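4 min read
Print | E-mail

4. Grudges that outlive the quarrel

Short section, more to come in the full report. We take up the people who told us they were still angry at a coworker and could not say clearly what over. A bigger group than we planned for. Dimas Hidayat did the interviews in Jokthorpe, Tomomi Fujimoto did the coding, both of us argued over the categories.

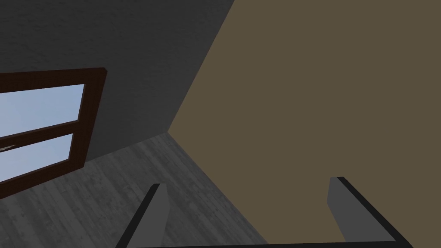
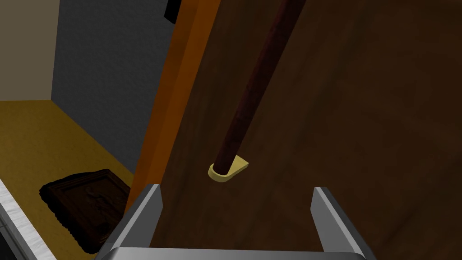
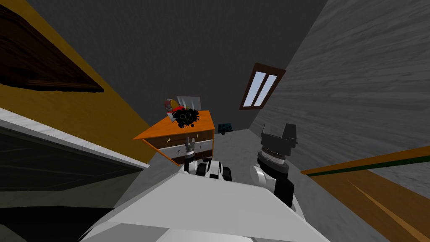
Figure 2. Views of a rendered interior.

First, terms. By a grudge we mean anger at a named person that is kept up on purpose, or at least with some effort. Plain dislike doesn't count. Neither does being wary of somebody who has cheated you before, though the line there is thin and we moved it twice during coding. The earlier drafts used "resentment" for all of it. Dropped. Too many of the people we talked to took resentment to mean envy and answered a question we hadn't asked.

The sample for this section is 70 office and warehouse staff at Sopacua, both sites. All had filled in the Posusus form in July, and all had marked at least one coworker they would avoid at lunch. Interviews ran short, most done over a break, a few on the phone. Notes by hand. The full set of form comments came to more than 800 and we have read them all but coded only those that name a specific event.

What people keep. Mostly a sentence. Something said in a meeting, or said in a hallway and passed on by someone else, and held on to word for word. The wording was often wrong. In cases where we could talk to both sides, the two versions seldom matched, and the person holding the grudge was usually the more certain of the pair. One dispatcher recited a remark about her handwriting and then told us, a minute later, that she'd been out the week it was made. She did not seem bothered by this. "Well, it's the kind of thing he'd say."

That answer, or close to it, came up often enough to get its own code (KIND OF THING). The event has dropped out by then. What is left is a view of the other person, and new events get fitted to it. A late reply is a snub. A quick reply is a snub too, becuase it was short.

Effort. We asked everyone whether holding on was tiring. Split answers. Some said yes, right away, and a couple laughed. Others said it took nothing, then described taking the long stairs every morning to miss one particular desk. We coded behavior over self-report where the two clashed. Reviewers may object. Hidayat would have kept them as separate columns and may still get his way.

Use. Harder to write up. A grudge does things for people. Several told us it had kept them going through a bad stretch, gave them something to prove, got them to finish a certificate or ask for the transfer. A forklift driver at the Jorkeck site said he'd never worked as well as in the year he wasn't speaking to his supervisor. We believe him, his reviews bear it out. The same man turned down a better shift because she was the one offering it. Both go in the table and we have not tried to net them out.

Letting go. Very few talks, very few apologies. The usual route was plain forgetting, or one of the pair leaving, or a third person both of them disliked more. Where there was an apology it helped if it was small and came with a detail in it (the meeting, the room, what was said). Broad apologies did badly. "Sorry if I ever upset you" was quoted back to us with real heat, in one case after several years.

Advice handed out at both sites is to clear the air early. Fine as far as it goes. But most of our people didn't know they had a grudge early on. They thought they had a fact about someone. Asking them to clear the air at that point gets a blank look. A better question, going by the interviews, was "what would he have to do for you to change your mind?" Long pauses after that one. Some had an answer ready, some said nothing would, and those who said nothing would often came back to it later in the interview without being asked to.

Limits. One employer. Everyone volunteered, so the people with the worst of it may have stayed away, or may be the only ones who came, we can't tell wich. No follow-up yet on anyone who changed sites. Pairs data is thin, and where only one side talked to us we have marked the case as open. Coding sheet is in Appendix B, along with the list of comments we left out.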